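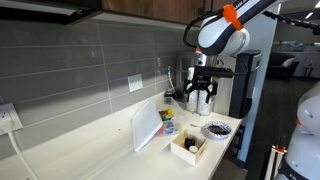
The first time I heard Omolara Tijani sing, I was doing the dishes with the radio on low, and I let the water go cold. It was one of the songs that ended up on Dravbridge, her third album, and I have spent a good part of the year since trying to work out how a record so quiet can fill a house the way it does. I have played it in the car on the way to my sister's, I have played it while painting a spare room, and once (don't tell the neighbours) I played the whole second side at two in the morning with every window open.

Tijani grew up in Hamilton, Ontario, in a family where the piano was for hymns and the stereo belonged to her uncles. She learned guitar late, at nineteen, on a borrowed nylon-string with a cracked top, and you can still hear that in her playing, which favours the soft side of the thumb and hardly ever bothers with a pick. Her first two albums, Osei and Kotico, were made quickly and sold mostly from a folding table after shows. Kotico did better than anyone had planned for, with 4000 copies gone by the end of its first summer, and there was a stretch when it seemed she would be hurried into making the same record over again with a bigger drum sound.

She went to Nova Scotia instead, and stayed most of a winter with Mawuli Dogbe, who has played bass with her since the beginning and who produced all ten songs on the new one. Dogbe had a house outside Lunenburg with a low-ceilinged front room and an upright piano that wouldn't hold its tuning in the damp. They tuned the guitars to the piano and got on with it.

"We were a quarter-tone flat of the whole world," Tijani told me over the phone, laughing. "Mawuli said leave it, the whole world can come down and join us."

You wouldn't notice unless you tried to play along at home, as I did, and ended up loosening every string I own. What you do notice is the warmth of the thing. The opener, Harbour Clothes, has only voice, bass and a shaker for its first two verses, and when the piano finally wanders in it sounds like somebody coming through from the next room to see what all the fuss is about. Bicycle Weather is the closest the album comes to a single, a bright little highlife-leaning tune with a guitar figure that goes round and round and never quite lands where you expect it to. My favourite is probably 312, named for the number on her grandmother's apartment door, and sung so close to the microphone that you hear her breathe in before the last line. I've tried to describe that last line to friends and I always make a hash of it, so I'll leave it for you to find.

Not all of it works for me. The long instrumental that closes the first side is pretty, but it drifts, and the horns on Second Ferry feel as though they've come in from a different and rather more expensive session. Dogbe defends them cheerfully. He wrote the parts himself, he says, and he'd had that trombone line in his head since he was a teenager in Kumasi listening to his father's dance-band records.

The label, Bistano, has pressed the album on vinyl with a lyric booklet in Tijani's own handwriting, crossings-out and all. The first 100 copies came with an extra seven-inch holding two kitchen-table demos, and if you have one, hang on to it, because the early version of 312 is slower and has a whole verse about a winter coat that she later dropped. I would have kept the coat! The digital edition has neither demo, though the sound is lovely and the sequencing makes a bit more sense without the side break.

They took these songs on the road in May, just the two of them for the most part, in church halls and libraries and one curling club with very good acoustics. I caught the Peterborough night. Tijani forgot the second verse of Bicycle Weather, stopped, asked if anyone knew it, and a woman near the back sang it to her from start to finish while Dogbe kept the bass line ticking over underneath. They did it once more at the end as the encore, with everybody in on the chorus and coats already half on.

A fourth album is partly written. Tijani wants drums on it this time, and Dogbe has finally had the piano seen to, a development she's still a little cross about.

Dravbridge is out now on Bistano, on vinyl, CD and download.

December 31, 2019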